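News from the Flulmont sorting room

Since March we have a robot arm on the second line, and many colleagues from the office and from the warehouse ask me how it is going. Biljana Softić, our shift leader, has asked me to write a few words for the newsletter, so I try.

Before, five of us stood at the tables and took the small parts out of the bins by hand, up to 3,000 pieces in one shift. It is easy work but it is hard for the wrists and the neck. After the summer holidays two colleagues had to change to lighter duties. Now the arm does a part of the picking at one table, and the person who stood there checks the pieces and prepares the next bin. Jadwiga Witkowska was the first to learn this. She had 30 hours of training with the people from Tekin, who installed the system, and now she teaches the rest of us every Tuesday before the early shift.

No one has lost the job, and the management has confirmed this to us in writing. The work is different, however. We sit more, we look more at the screen, and we talk less to each other during the shift. I miss this a little. The list of small stops is also long: 214 in the first month, and for each one a person must go to the table and write down the reason.

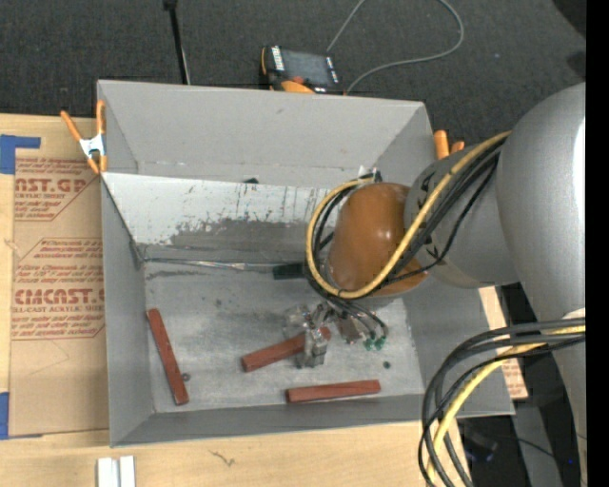 I am mostly busy with the practice blocks, which we use when we teach the arm a new position. Jadwiga puts them in the bin each time in another way, and then we watch how the gripper comes down. With three of the reddish-brown ones lying at different angles it has enough to think about. The back wall of the bin has become quite dirty with grey smudges, so please, whoever finishes the late shift, take a cloth and wipe it. The cloths are in the Olero cupboard next to the sink.

If you want to visit us, come after the morning break and ask for Biljana.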